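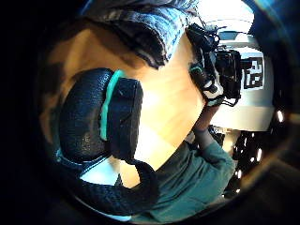

Wooden tabletop in the Lobo room, with black padding and strap in the foreground.

Lobo room, Gundunport: worktable resurfacing
Progress report to the Etwood fund, Aug 20, 2018
Prepared by Mudassar Bugti

Work completed

The old finish has been taken off the tabletop and two coats of Wirel hard oil have been applied. The underside received one coat to limit cupping. Both long edges were eased by hand after the machine sander marked a test piece. The original fixings were kept, apart from two screws with stripped heads, which were replaced with the same size.

Spending to date is £529 against the first instalment. This covers oil, abrasives, hire of the sander and a replacement bag for the dust extractor. Labour is charged to the building account and does not appear in the figure.

Condition of the surface

The grain was filled in places with old wax, and this slowed the first pass. Colour varies with the light in the room. In direct sun the top reads as warm orange, and in shade it is noticeably duller. We do not propose to even this out with stain, as the grant was given for a clear finish.

Glare remains the main point to settle. The oil was sold to us as matt, but on the window side it still reflects strongly enough to make reading at the table uncomfortable in the morning.

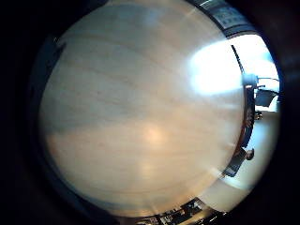

Wood surface at close range, with glare on the window side.

A light rub with a fine pad was tried on an offcut and reduced the shine without lifting the oil. The same treatment will be applied to the whole top once the second coat has had 20 days to harden. If the result is not good enough, a blind will be priced – this would be outside the present budget and would need your agreement first.

Use of the room

The table went back into service after 19 days. Users have been asked to put a mat under hot drinks and to avoid dragging anything with metal feet across the wood.

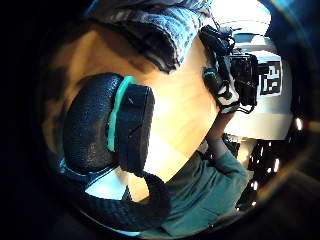 Wiping down is done with a damp cloth only. The spray cleaner kept in the room has been moved to the store, as it contains a solvent that softens the oil.

Remaining work

The rub down, a final check of the fixings and a written care sheet are outstanding. A maintenance coat is planned for January, and the leftover oil should be enough for it. Release of the second instalment is requested on the terms already agreed.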